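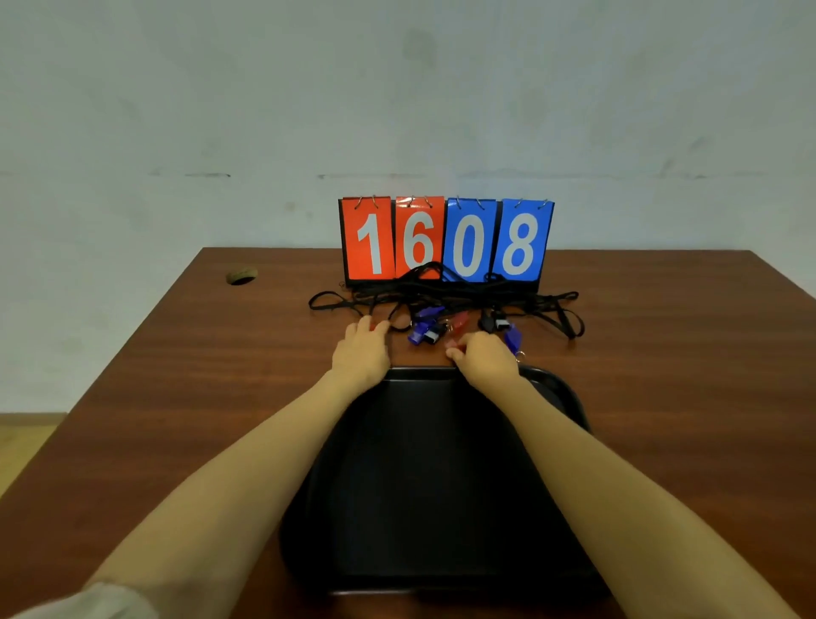 One integrator writes that the planner lost the task on every cord until Suvine was switched on, and that the same recording then went through in a single pass with the labels in the right order.

Search products, manuals, downloads
Go

Suvine is the segmentation and contact tracking module for the Thaler software suite. It takes color video from a head-mounted camera and returns a timed list of hand contacts, object masks and step labels. The output is meant for a task planner or for training a manipulation policy. Suvine does not drive hardware directly.

The module was written for thin, flexible and tangled items: cords, straps, lanyards, cable. Most trackers assume that an object keeps its outline. Suvine stores a cord as a chain of short segments and keeps a confidence value for each one. When a strand passes under a finger or under another strand, its segments are held as hidden for up to 30 input images before they are dropped. The hold value can be changed in the project file.

Rigid objects in the same view are tracked separately. An upright item with printed digits, such as a flip scoreboard, can be set as a fixed reference. Its position is then used to correct for movement of the head.

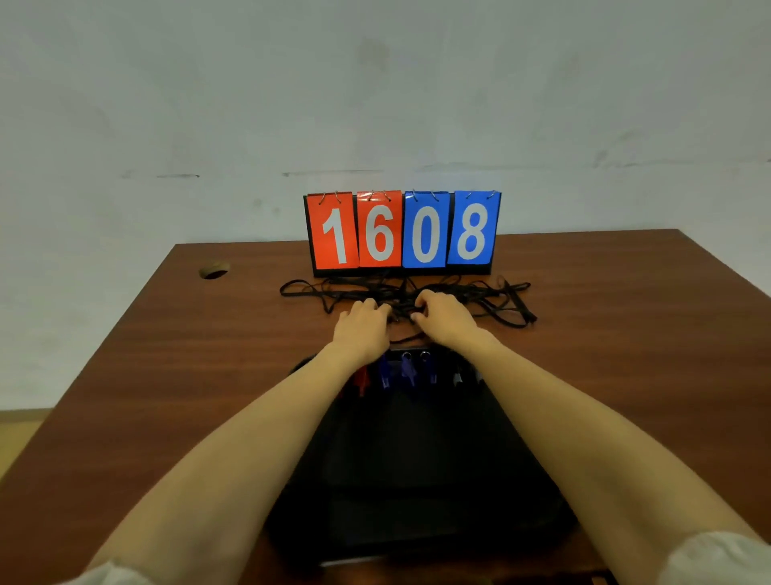

Nollton Product Catalog, p. 100

Contact labels are assigned per hand. Left and right are solved as separate channels and merged afterward, so a two-handed pull on one tangle is stored as one step with two grips. Pinch and curled grips have their own codes. If a grip cannot be classified, the field is left blank and the step is marked for review.

Input: color video, one or two cameras
Output: step list, masks, grip codes, segment confidence
Planner link: Jalia, version 2 or later
License: per workstation
Order code: 2515

Depth input is optional and improves the ordering of crossed strands. Clear plastic parts may need manual masks on glossy tables. Projects saved before the September release must be converted with the tool in the Downloads section before they are opened.

Page revised 2023-04-07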